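Prilstead Transit Riders' Office
Household Tips for Regular Passengers, June 2021

The following guidance is issued to residents who travel by bus or streetcar and wish to keep their passes, bags and outerwear in good order at home. It replaces the sheet distributed in April. Fare rules are covered separately and are not repeated.

## Storing paper and plastic passes

Keep passes flat and away from heat. A kitchen drawer next to the oven is a poor place for them, as the printed strip on a paper ticket darkens with warmth and may no longer be read by the validator. Plastic cards tolerate more, but they will warp on a radiator cover or a sunny windowsill.

Choose one place near the door and use it every day. Multi-ride tickets that still carry trips should be stored apart from used ones. A used ticket may be needed as proof of payment if a penalty notice is disputed, and riders are advised to hold it for 40 days before throwing it away.

Do not punch a hole in a card in order to hang it on a key ring. The Evangelista line readers rely on a thin wire that runs close to the edge, and a cut card will not be replaced free of charge.

## A surface for sorting and cleaning

Work on a table that can be wiped down. A large mat protects the finish and keeps coins and small cards from sliding to the floor.

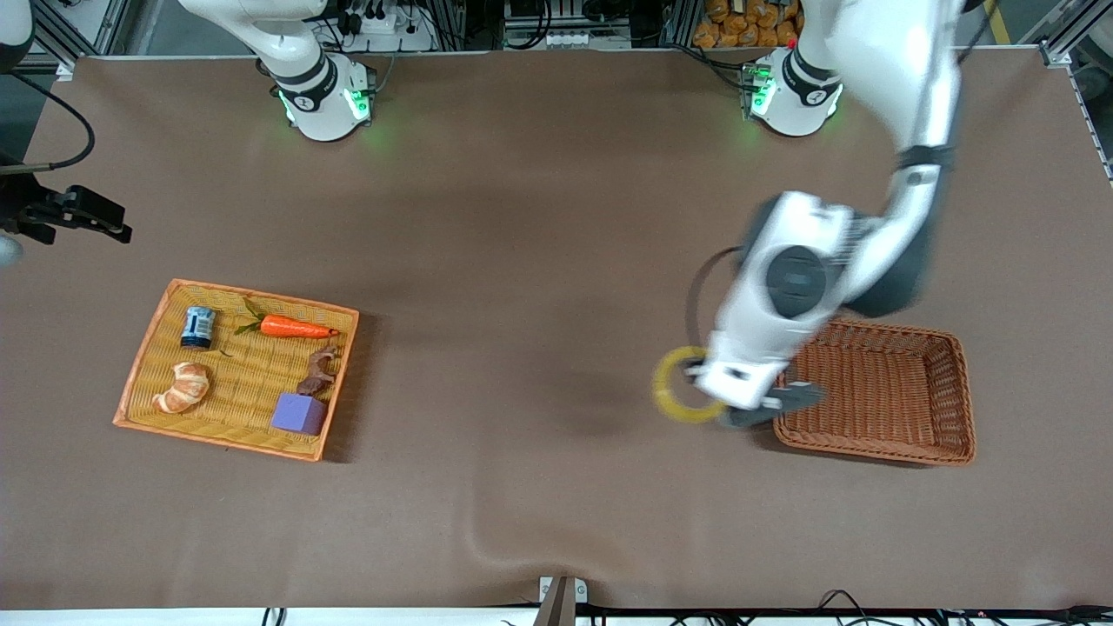
*A brown mat covering the tabletop.*

To clean a plastic card:

1. Wipe both sides with a soft cloth, slightly damp.
2. Remove sticky residue with a drop of dish soap on the cloth. Solvents and nail polish remover will lift the printing.
3. Dry the card at once and leave it face up for a few minutes.

Paper tickets should never be wetted. If one has been through the wash, let it dry flat between two sheets of plain paper and bring it to the Imwood counter with the receipt. Staff can often read the serial number - even on a faded ticket - and issue a new one.

## Bags, gloves and umbrellas

Items carried on public vehicles pick up a fair amount of dirt from floors and seats. Shopping bags made of cloth may be machine washed if the label permits. Others should be turned inside out, shaken outdoors and wiped along the seams.

Umbrellas should be opened to dry before they are put away. One that is rolled up wet will smell within a day or two, and the ribs will begin to rust at the joints.

Baskets are suitable for gloves, scarves and folded bags, provided that everything placed in them is fully dry.

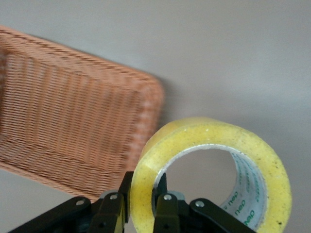 Households with several riders may find it easier to give each person a separate container, labeled on the outside. Lost property records at the Brasico terminal show that single gloves are handed in more than any other article, with 200 received last winter. A name tape sewn inside the cuff allows a glove to be returned by mail.

## Before leaving the house

Check the balance of the card the evening before a long trip. The ticket machines at Brasico are closed between 9 p.m. and 7 a.m. - the hours when early travelers most often need them.

Carry exact change as a reserve. Coins are best kept in a small zippered purse, separate from house keys, which scratch the card surface.

Copies of this sheet are available at the Imwood counter and on board Evangelista line vehicles.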